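3.2 Materials and procedure

Shape naming was tested with a set of solid blocks, following the picture-free version of the task proposed by Bodin and Delorme. We preferred solid pieces to printed cards because younger children in our pilot often named the card's color and ignored its outline. Each block had a flat top and a single color. Color and shape were crossed over the session, so that a child could not learn to answer one from the other.

Children were seen one at a time in a quiet room at their own school, in the morning where the timetable allowed. The experimenter, Séverine Bodin or Thibault Delorme, placed the blocks on a board and asked, "Which one is this?" Any word the child offered was written down as spoken, including words from the home language. If there was no answer, the question was repeated once and the next item was given. No feedback was provided at any point.

The task was run in 13 schools in the towns of Besson and Celtance. It produced 971 scorable answers. Answers were coded as exact ("hexagon," "cylinder"), as a flat-shape substitute ("circle" for a cylinder), as an object name ("can," "drum," "nut"), or as other. Two coders worked separately, and disagreements were settled by discussion. Sessions broken off before the third item were dropped.

Parents filled in the Laltero vocabulary checklist at home and returned it by the end of November. Checklist scores were used only in the regression models reported in Section 4. Examples of the solid shapes are given in Figure 2.
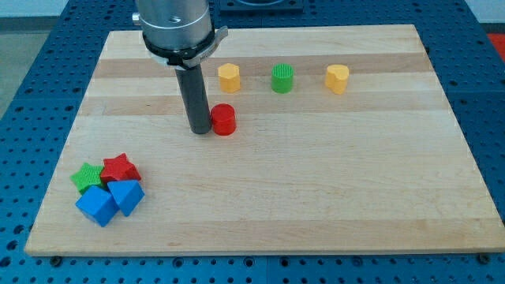 Figure 2. Solid shapes on a board, including a red cylinder and a yellow hexagonal prism.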